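Intro to Packaging, wk 4: Rigid boxes and inserts
Last updated: May
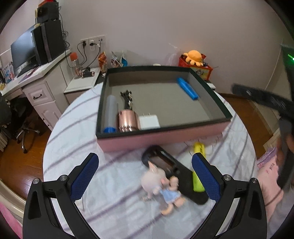 Recap from Tuesday: rigid box = thick board, wrapped in printed paper. Does not fold flat, so you pay to ship air. Freight is the hidden cost, see the Helholm sheet.

Board weight. Start at 2 mm for small gift sizes, go up if the lid bows. Thicker board = fatter corners, wrap paper needs more turn-in (min 15... no, use 22 mm in this class, easier to grade).

Grain direction!! Wrap grain and board grain run the same way or it warps. Most common mistake last year.

Inserts
- foam: safe, ugly, hard to recycle
- molded pulp: cheap at volume, tooling isnt
- folded card: best for short runs, do this one

Drop test. 120 cm, six faces, one corner, three edges. Write down every drop, also teh boring ones. Westholm case: lid passed, insert failed on drop 2, whole run of inserts redone.

Costing: setup gets split over the run. 25 boxes vs 500, do the math yourselves before lab.

Reading: Pelupessy ch. 3, stop at p. 39.
Lab groups w/ Nayara Bezerra, bring own knife + steel ruler. Dielines to Sreekumar Salian before 4 pm.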